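Gravument, six months in

I've been meaning to write up Gravument since January and I keep getting distracted by playing with it! It's the simulation kit from Nikden, the one Bukola Mohammed kept bringing up at our meetups in Plokthorpe, and she was right. I had an arm on a table doing small-parts sorting on my first evening, with 22 ready-made parts in the library and hardly any setup.

What I like most is how easy it is to change one thing and run it again. Move a tray, swap a part, try a different reach (my laptop fan complains, but it copes). The manual is thin, and the joint limits page took me 2 readings. The shadows are lovely, though, and I find them a real help for judging how high the wrist is.

My current bench has the black parts tray next to the blue one, with the arm mounted down at the near end.

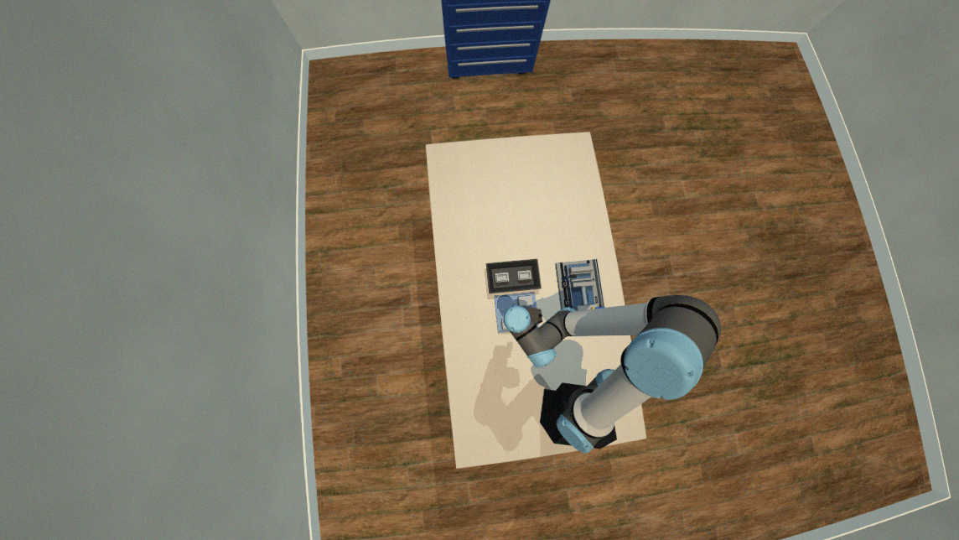
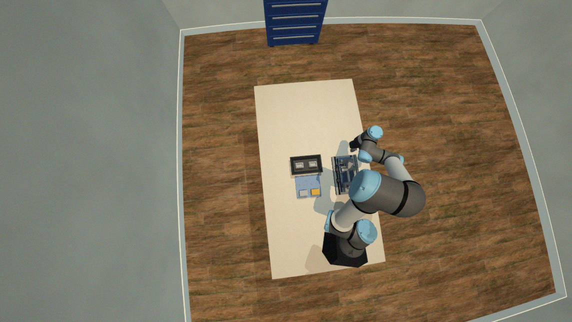 Can I build my own room and table, or am I stuck with the ones in the kit?

You can build your own. Start from one of the 5 sample rooms, save it under a new name, and change the sizes in the room editor before you add the arm.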